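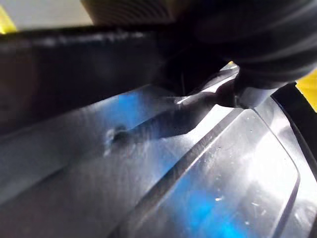
Rollstead Teaching-by-Demonstration Group
Minutes of the June meeting

Print this page | E-mail this page
4 shares | 2 comments

The meeting opened at 4:10 p.m. with Lambros Sotiropoulos in the chair. He thanked everybody for coming up the back stairs while the elevator is out, and he thanked whoever brought the plum cake, which was gone before the second item (the minute taker got a corner piece and was very glad of it).

Minutes of the last meeting

Accepted with one correction. The spare glove for the remote station was ordered from Makhubela, and our last minutes had it coming from Trangate. Trangate supplies the foot pedals. Apologies to both!

Progress on demonstrations

Lambros gave the report and took his time over it, and we were happy to let him, as it has been a good stretch of work. The set we agreed on in the spring called for 820 demonstrations across all the tasks, counting both the ones led by hand and the ones driven from the remote station. The tasks led by hand are finished. The remote ones still have 200 to go, and most of those are contact tasks, where the operator has to bring a fingertip down onto a surface and keep a light, steady pressure on it.

There was a long and friendly discussion about why the contact tasks are slower. When you lead the arm by hand you feel the surface through your own wrist, and you ease off without thinking. At the remote station you are going by the view on the screen and a bit of buzz in the glove, and new operators tend to hover, then push, then hover again. Lambros said he would sooner keep a slow, careful demonstration than a quick one with a jab in the middle of it, and the group agreed. Jabs are to be marked in the log and kept in a separate folder.

Shiny plastic came up again. A strong light from one side puts a white glare on it, and two operators said they had lost the fingertip against its own shadow. We will try the lamp lower and further back before anybody spends money on a diffuser.

Floor work and the hand

The four-finger hand got a good share of the afternoon. It is a pleasure to drive once you have the knack, but the knack takes a while, and we talked over how a beginner ought to be started on it. The feeling in the room was that the first session should be nothing but opening, closing and pointing the fingers straight down over the carpet, with no object to pick up at all.
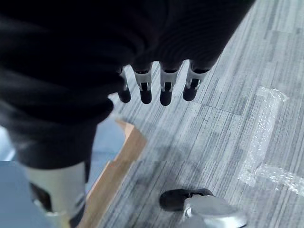 After that the beginner can move on to coming down slowly and stopping short of the floor, over and over, until the stopping feels natural. Lambros suggested 15 minutes of this before anything else is tried, and a rest afterward, as the glove hand gets tired sooner than people expect.

We also talked about the fabric cover. Everyone likes that it keeps dust out of the joints, and everyone has at some point had a fold of it slide down into the view. It was agreed that the operator checks the cover at the start of each session and smooths it back toward the wrist. If it needs fixing in the middle of a demonstration, stop the recording, fix it, and start that one over. Please do not reach in while the station is live — we have said this before, and we will cheerfully go on saying it.

Tape marks on the carpet: please leave them where they are. If a piece lifts, press it back down or tell Lambros, and he will replace it himself so that it goes in the same spot.

Rim tasks

These are the ones where the fingers come down close to the edge of a container. The trouble, as several of us described it at some length, is judging depth. The rim looks bright, everything inside it looks dark, and it is hard to tell from the screen whether a fingertip is over the edge or just short of it. One suggestion was to come in from the carpet side, where the stripes give your eye something to work with. Another was to watch one fingertip only and let the others follow. Both will be tried, with up to 30 demonstrations of each, and compared at the next meeting.

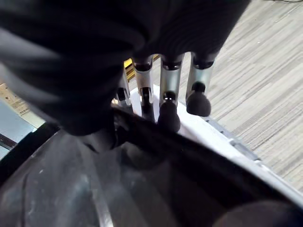
Fingertips close above the pale rim, with the striped carpet beyond.

Software

The Fullura playback tool now lets you trim the dead time at the start of a recording. Please trim the start only. The last second or two, after the operator has let go, is wanted for the training runs and has been cut off by mistake in a few files. Lambros will write up a short page on this and pin it by the station.

Actions

Lambros: playback page; move the lamp; look after the floor tape.
All operators: check the cover at the start of each session; mark jabs in the log.
Minute taker: send the corrected order record to Makhubela and Trangate.

Any other business

The remote station chair squeaks, and the microphone picks it up. Oil was promised. A request was also made for a second cake next time, and it was carried without a vote.

The meeting closed at 5:35 p.m.

Print this page | E-mail this page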